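About Kumton

Kumton started as a small-parts shop in Staltmont with 2 workbenches and a lot of tweezers. We still handle small parts for a living – discs, caps, soft lumpy bits that never sit straight – but these days we share the work with pairs of robot arms, and we love talking about what that has done to our days.

There are 63 of us. Every cell we run has a person attached to it by name, and that person decides what the arms practice next. 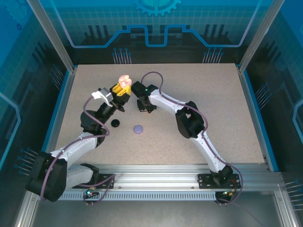 People often ask if the arms took anyone's job. They changed most of them! Our sorters used to spend whole shifts bent over trays, and plenty went home with sore necks. Now they set up tasks, watch the handling, and tell our engineers when a grip looks clumsy. They're very good at spotting it, too, after years of doing the same thing by hand.
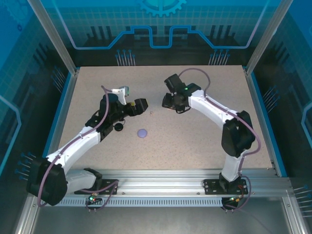
Lanying Hao

I came here as a sorter and now I lead cell training. What I like best is getting two arms to work close together over one small spot. It takes patience, and some afternoons you change one setting and go right back to the old one. We keep a notebook by each cell, and anyone can write in it. Mine has 115 pages filled, mostly complaints about grip, and I wouldn't trade it for anything.
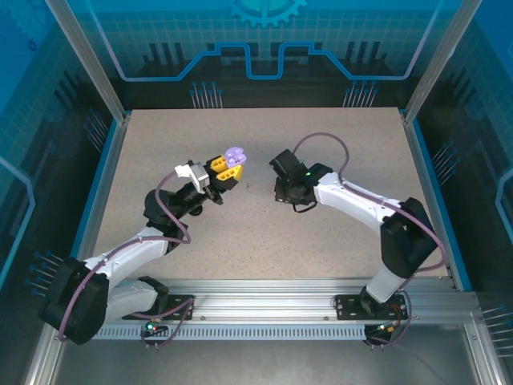

Ollholm, April

Our second site has its own crew and its own habits (they start at 7 a.m. and they're cheerful about it). New people there spend their first weeks at a bench before they go near a cell, so they know how a part feels in the fingers. Duan, our in-house task planner, was built with their notes open on the desk – 1,502 of them, typed up from the notebooks. Crews at both sites use it to plan the week and swap shifts between bench and cell.

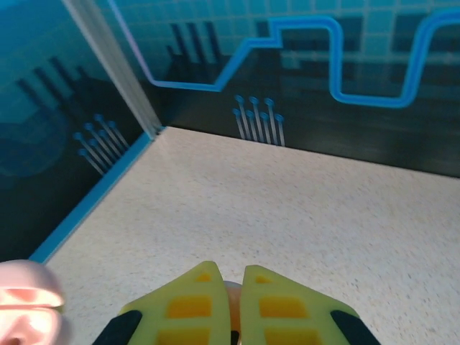
Come and work with us

We hire for patience and curiosity, and we teach the rest on paid time. If you'd like to see a cell running before you apply, write to the Staltmont office and ask for a morning visit.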